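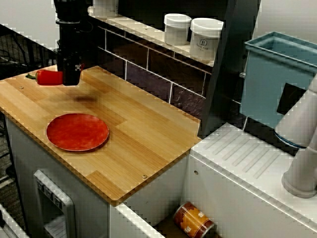
我一直觉得，厨房是最能看出一套规矩好不好的地方。工厂里的规矩可以写得很硬，地上画条黄线，人别过去就是了；可厨房不行，人要转身拿盐，小孩要钻进来看锅，灶台又总是那么窄。这两年我断断续续帮Rimine看他们的家用机械臂操作守则，看得多了，心里攒了些话，趁着星期天下午没什么事，慢慢写下来，啰嗦之处请大家多包涵。

先说那份守则的厚度吧。我拿到的那一版一共151条，管得非常细，细到抹布该挂在哪一侧。我并不是笑话它，写的人肯定是用了心的（我自己写菜谱也犯这个毛病，恨不得连切葱的时候站哪只脚都交代清楚）。可是有一天我请Shanti Jaiswal来试读，她在养老院的厨房干了很多年，读到第三页就抬头问我：“那我要是想让它停下来，按哪儿？”我翻了好一会儿，才在后面的附录里找到。这件事我到现在还常常想起来。怎么停，应当写在第一页，字要大，还要让手上沾着油、眼镜蒙着雾的人也看得清楚。

再说“拿”和“放”。大家谈机械臂的标准，总爱谈力气，夹多重，夹多紧。力气当然要紧，但我在厨房里看久了，倒觉得离台面最后那一点点距离更值得写进规矩里。一只红甜椒，夹着从半空里往下送，快到木板的时候，该多慢？碰到板子以后，是先松手还是先停一停？甜椒摔一下也就摔一下，换成一只装着热汤的碗呢？Okafor那边的朋友主张统一规定一个下降速度，我理解他们图个省心，可我总觉得应该按最怕摔、最怕烫的东西来定，软的轻的跟着沾光，慢一点也不吃亏嘛！

还有一件事，说出来有点得罪人，就是记录。Dollgate的试用报告我认真读过，353次抓取，其中49次需要人伸手帮忙，写得清清楚楚，我很佩服。可那49次里，人的手是从哪个方向伸进去的，伸进去之前机器停稳了没有，一个字也没有提。我们这一行太习惯盯着机器有没有做成，很少回头去看旁边那个人是怎么补救的。而真正容易出事的，恰恰是人着急的时候：眼看东西要掉了，手比脑子快，一下就伸过去了。我自己就干过，后背出了一层汗。所以我很想请各家在表格里多加一栏，就叫“人做了什么”，哪怕只写半句话也好。

Ingrid Hutchins不大同意我。她说规矩一多，做事的人就不看了，表格一长，填的人就胡填，与其添一栏，不如先删掉三十条。这话我听着刺耳，回家想了一晚上，觉得她至少对了一半。后来我们俩坐下来，真的一条一条地删，删到“操作前请保持心情愉快”那一条，两个人都笑得不行，茶也凉了。删归删，有几样我是死活不肯松口的：人的手进来，机器必须先停；生食和熟食不共用一副夹指，要共用就得先拆下来洗；台面上做什么、放什么，由家里做饭的那个人说了算，别让人去迁就机器的习惯。

最后这一条常有人嫌我老派。Wostine办的那次讨论会上，就有位年轻工程师很客气地劝我，说把台面布置统一了，成功率马上就上去了。我相信他说的是实话。但是各家的厨房有各家的脾气，我母亲的盐罐子几十年都放在左手边，我可不愿意哪天写一条规矩，叫她挪到右边去。机器学得慢一些，我们等等它，也没有什么不好。

新一版的草稿九月份会发给大家传看，停机的办法已经挪到第一页了，夹指清洗那一节还缺一段，等Shanti试过以后再补。各位要是在自家厨房里碰到过什么别扭的事情，大的小的都行，请写信告诉我，我每一封都会看。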